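How to Sort and Return Plastic Bags and Film at the Lulgate Drop-Off Point

Guidance for households, revised April 2024

Plastic bags, wrap and film cannot go in the curbside bin. They catch on the turning shafts at the Bondesetti sorting plant, and the line must be stopped while they are cut free by hand. Residents may instead bring clean film to the Lulgate drop-off point, where it is baled and sent on for reprocessing. This page explains how to prepare the material at home and how to hand it in.

What is accepted

The drop-off point takes grocery and produce bags, bread bags, dry-cleaning covers, the outer wrap from paper towels and bottled drinks, and plain bubble wrap. The plastic should stretch a little when pulled with the thumb. Film that crackles loudly and tears in a straight line, such as the wrapping on a bouquet, is usually of a different type and belongs in household trash.

Printed bags are accepted in any color. A shop name, slogan or picture on the bag makes no difference to the process, and there is no need to cut it out.

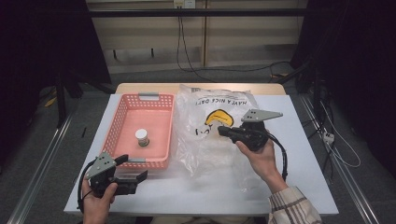 Paper receipts, adhesive labels and string should be removed before the bag is stored. A label that will not peel can be cut away with scissors, together with the plastic beneath it. Drawstring bags may be brought in once the cord has been pulled out.

What is not accepted

Please do not bring the following:

Cling film that has touched raw meat or fish
Chip bags, candy wrappers and other film with a silver lining
Bags marked as compostable or biodegradable
Netting from fruit and onions
Pet waste bags, used or unused
Mailing envelopes made of paper and plastic together

Compostable bags deserve particular care. They look and feel much like ordinary ones, and a small number can weaken a whole bale. Check near the seam or the base for a printed mark before setting a bag aside.

Step 1. Empty and shake

Turn each bag inside out over the sink or the trash can and shake it. Crumbs, soil and sand are the most common reasons for a load to be turned away. Bread bags should be shaken twice.

Step 2. Wipe or rinse

Bags that held dry goods need no washing. A bag with a sticky or greasy patch should be wiped with a damp cloth, or rinsed in the water left over from washing dishes. Fresh hot water should not be run for this purpose alone.

Step 3. Dry fully

Hang rinsed bags over a rack, a tap or the back of a chair, with the open end down. Most are ready by the next morning. Damp film grows mold in storage, and bales from the Atallah depot were refused twice last October on these grounds.

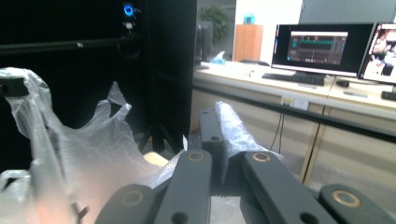

Dima Nassar wrote to us that her bags never dried inside when hung by the handles, and that standing each one over an upturned bottle solved the problem overnight. The method works well and may be used for any bag large enough to fit.

Step 4. Flatten and pack

Smooth each piece, press out the air and fold it once or twice. Place all the film in one larger bag of the same kind. Do not tie small bags into knots, as knotted film has to be opened by hand at the depot. A full grocery bag holds around 90 folded produce bags, enough for several months in most homes.

Step 5. Bring it in

The collection cage stands beside the side entrance at 206 Gultance Road. Place the packed bag inside and close the lid. Loose pieces should not be left on top, particularly in windy weather – they travel a long way. Loads from businesses, and any load too large to pass through the lid, must be arranged in advance at the front desk.
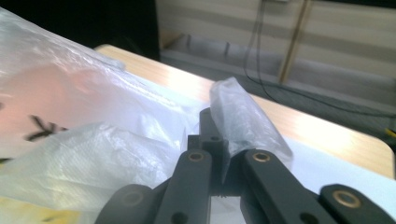
May film be stored in the garage until there is enough for a trip?

Film keeps well in a garage or shed for up to a year, provided that it is dry, closed against dust and kept out of direct sun. Sunlight makes the plastic brittle, and brittle film cannot be used again.

Reusing bags first

Residents are encouraged to use a bag again before bringing it in. Produce bags can line a small bathroom bin or separate shoes in a suitcase. Bags should not be used to store food that touches the printed side, and all bags must be kept away from infants and young children.

Questions about an item not listed on this page may be taken to the front desk, with a sample of the material where possible.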